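July 3, 2023

Up before the heat got going. Had toast standing up, then decided the bed was the job for today. I have let it go for too long and there are more blankets on it than any person needs in July. 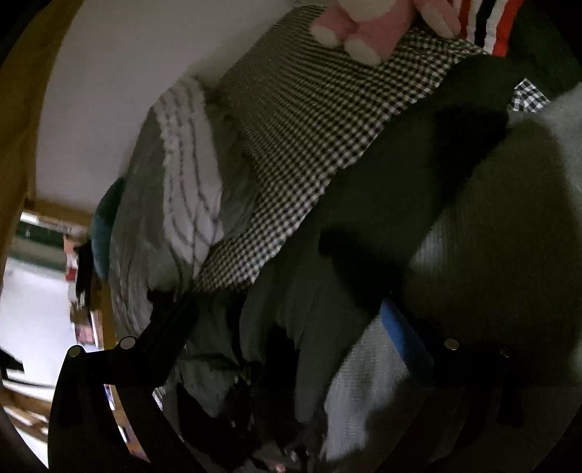
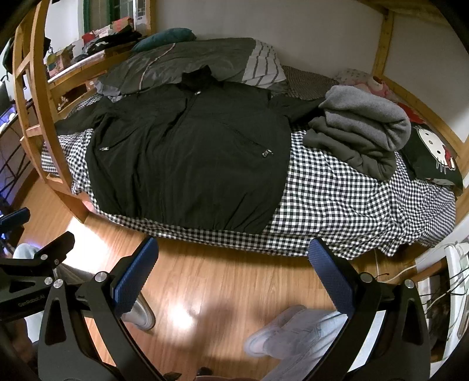 The gingham stays. It goes with everything and I still like it. The dark green blanket should have been put away months ago, and I don't expect to want it again before November. The pink plush toy stays too, and so does Hello Kitty.

The black jacket I am less sure of. I bought it for the trip to Zorkedmont and have worn it 2 times. The zipper is good and it fits in the shoulders, so I suppose I will keep it one more winter - after that it goes in the donation bag.

Looked up storage bags on the Doltby site. The big ones are out of stock. The Mirkance store might have them, and I need to go by there anyway for light bulbs.

The desk shelf is next and I am not looking forward to it. Clothes and boxes, mostly. I may leave it until tomorrow.

Rice and eggs for lunch. It was 69 degrees when I got up and far warmer by noon. Paid the electric bill. Read some of my library book in the afternoon, a paperback printed in 1966 with very small type, and got through two chapters. Must remember to wash the pillowcases.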